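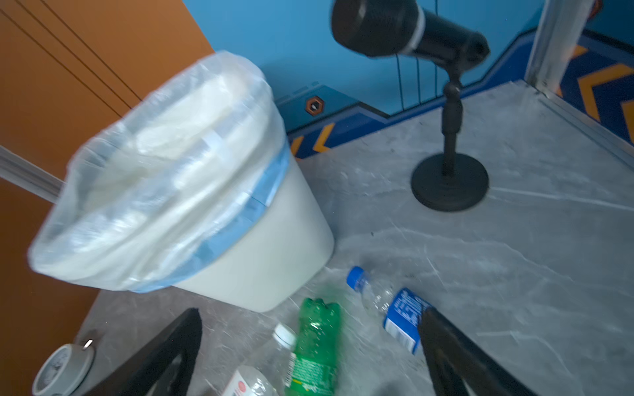

On 17th June, a list member wrote:

> I've been reading along for a while and finally have a question of my own. My aunt worked at the Stergiou cannery in Redstead until it closed, and she has agreed to let me record her talking about it. I have never interviewed anyone in my life. Do I write out all my questions ahead of time? She tends to wander, and I worry I'll end up with two hours about her cousins' weddings and five minutes about the cannery. Also, does anybody type these things up word for word, or is that crazy? I'd like to have something to show the family by the reunion.

Welcome out of the shadows! I'm so glad you wrote, and I hope you won't mind a long answer, as this is a subject I can go on about (my family will tell you so).

I started doing these in 2017 with my mother's old neighbors in Istthorpe, and I've now done 69 of them, a few very good and quite a lot of them good in spots. My first one was dreadful. I had three typed pages of questions and I went through them like a census taker, and the poor woman gave me three typed pages' worth of yes and no. When I put the pages away she poured me some coffee and told me all about the winter the creek flooded the school, and of course by then I had switched everything off.

So I would say make a list of topics, and keep it to one index card. For a cannery I might put down: first day, who got you the job, what you wore, the noise, lunch, pay, the busy season, who you walked home with, the last day. Then ask her something big and easy to begin with, like "Tell me how you came to work there," and let her go.

As for the wandering, please don't be too quick to pull her back. In a town that size the weddings are very likely half cannery people anyway, and you may find out more about who got along with whom on the line from one reception than from any question about the job. If she really has gone off down the road, wait for her to take a breath and say, "You mentioned the night shift a while ago, and I wanted to hear more." I have never had anyone take offense at that. It lets them know you were listening.

Things to bring if you can: an old map of Redstead, a group photograph from the plant if any cousin has one, a can label, a pay stub. People who swear they remember nothing will look at a photograph and go right along the row. Have her say the names out loud, and ask her to spell the ones you don't know. I skipped that for years and I am still paying for it.

Turn off the refrigerator if you're in the kitchen, and put your car keys in it so that you remember to turn it back on before you leave. Clocks that chime should go in another room. Stop after an hour, even if she says she could keep going all day – she'll be tired by supper, and it's lovely for both of you to have a second visit to look forward to.

Now, typing. You're not crazy, but do know what you're in for. One of my longer ones took me 59 hours from start to finish, with all the backing up and listening again. These days I make an index first, just the minute and a few words: "12, hired by foreman," "15, peeling peaches," "21, the strike that wasn't." Then I type out only the best stretches in full. For a reunion I think that would be plenty. Pick out four or five stories and leave her words the way she said them. Please don't tidy up her grammar! The grandchildren will want to hear her in it.

I did one as a little booklet through Skernent last May, and it came to roughly 925 words a chapter, short enough that even the teenagers read it. They do a stapled version as well as the glued kind, and I'd go with stapled, it lies flat on the table and people can pass it around while they eat.

One more thing and then I'll let you go. Ask her, before you start, whether there's anything she'd like kept in the family, and ask her again at the end, when she knows what she has told you. Write down her answer with the date and have her sign it. I keep mine in the same envelope as the copies, and I make two copies and send one to a relative in another town.

Do write back and tell us how the first visit goes. I'd especially love to know whether she remembers the peach season, as two of my Istthorpe ladies rode the bus over to Redstead every summer for it and they may well have stood next to her.

Lists > Family and Local History > Istthorpe and Redstead > Recording relatives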